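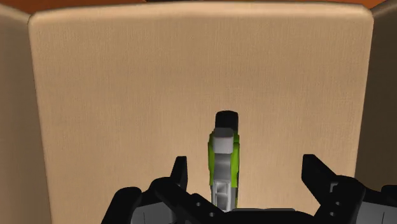
Bin walls in the collision model, wrist view check

Notebook > Manipulation sim > Firkell planner > August 24, 2025

Goal for today was to find out why Firkell keeps throwing away good grasps when the object stands upright inside the box. In the open-table scenes it finds a plan almost every time. Put the same object between walls and it gives up, or picks something silly from the side.

Ran the full upright set overnight on the Zandell machine. 653 starts, same seed file as July. 587 got as far as an open-gripper pose over the object. The rest failed in planning before the arm moved at all, so there is no wrist image for those, only the planner log.

The render at the top of this entry is from one of the 587, with fingers open and the green and gray tool standing between them. It sits closer to the left finger than the right. Neither finger is touching it in the part we can see. That offset is what I wanted to look at. I had assumed it came from the detector, but the object pose in the log is the ground truth pose from the simulator – the detector was switched off for this run. So the offset comes from the planner or from the hand frame.

Checked the hand frame first. The tool center point in the robot file and the one in the planner config don't match. They differ only sideways, along the direction the fingers close. Somebody (probably me) fixed one and left the other when we changed the fingertips. Firkell was centering on the old point. The simulator and the controller both use the new one.

Changed the planner config to read the point from the robot file so there is only one copy. Removed the old entry. Reran a short batch of 48 starts from the same seeds. The sideways error at the pre-grasp pose is down to what I would expect from the joint tolerance. Have not rerun the whole set.

Side walls

The hand frame explains the offset but not the planning failures. For those I dumped the collision pairs from the log. 149 rejected candidates all name the same pair: gripper housing against a side wall of the box. Looked at several of them in the viewer with the collision shapes turned on.

Two things wrong:

1. The walls are modeled as straight slabs with square tops. The visual mesh has a rounded rim. The slab top is higher than the rim near the corners, so candidates that should pass over the rim get rejected.

2. The housing is one convex hull, with the linkages and both fingers open inside it. That fills in the whole space between the fingers and a good bit outside them. Fine for a table, useless in a box.

Split the hull into palm, left finger, right finger and the linkages on each side. Planning time went up, not badly. I left the walls alone for now so I'm only changing one thing.

Đạt Mạc asked whether we could just shrink the padding instead. Tried it on the old hull. It lets more candidates through, but some of them put the fingertip into the wall on the way down, which the controller then stops. Put the padding back to what it was.

Depth at the wall

Separate problem, writing it down so I don't lose it. The back wall fills most of the wrist view once the hand is down in the box. Its texture is a fine vertical grain with no print or edges on it, and the stereo matcher in the Zemura branch has very little to hold on to. The simulated depth is perfect so we don't see this in sim. If we switch on the noise model we might. Onyshchenko's test set has a plain wall case that would be a fair comparison. Need to ask for access again, my link is dead.

The pale rim is easy to pick out against the wall, and so are the seams where the side walls meet the back one. Maybe fit the planes from those and stop trying to match the wall surface. Not today.

Files

Planner config and the split collision model are on my branch, not merged. The old hull is still in the folder under its old name, please don't delete it until the full rerun is done. Logs for the overnight run are in the usual place. The viewer needs the flag for collision shapes or you will only see the visual mesh and wonder what I'm talking about.

To do

- Full rerun, all seeds, split model, walls unchanged
- Then lower the slab tops to match the rim and run again
- Add a test that fails if the hand point exists in more than one file
- Check the grasp width is still right at the lower part of the tool – the gripper body hides that end in the wrist view, so take it from the mesh
- Ask about the Onyshchenko set
- Đạt to look at the time spent in collision checks before we merge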